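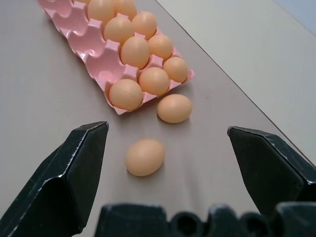
Two grippers on the bench since Monday, and I've got a clearer idea of which one I want to keep.

The first is the Flosach, the plain black two-finger one I've had on the arm since May. Its fingers are stiff and chunky, and the faces are hard. The second is the Prallivico, which has softer pads and costs a good deal more. I ran both on the same job: pick an egg up off the table, put it in an empty cup in the carton, go back for the next.

The Flosach is better than I thought it would be. It opens wide, so the arm can come in a bit off-centre and still get the egg between the fingers. The trouble is force. The lowest setting that holds an egg on its side is 41 on the controller's scale, and not far above that I started hearing shells crack. An egg lying at an angle to the fingers tends to roll as they close, and then the grip ends up nearer the pointed end.

The Prallivico hardly cares about the angle. It is slow though, and the pads are thick enough to catch on the peaks between the cups when it lets go. I lost more eggs at the carton than I did on the table.

I also swapped the wrist camera cable for a shorter one from Cidbridge. The old one snagged whenever the wrist turned past halfway. No dropped pictures so far.

For now the Flosach stays on. I'm going to glue thin rubber to the fingertips and try again at a lower force – if that stops the rolling, the Prallivico goes back in its box.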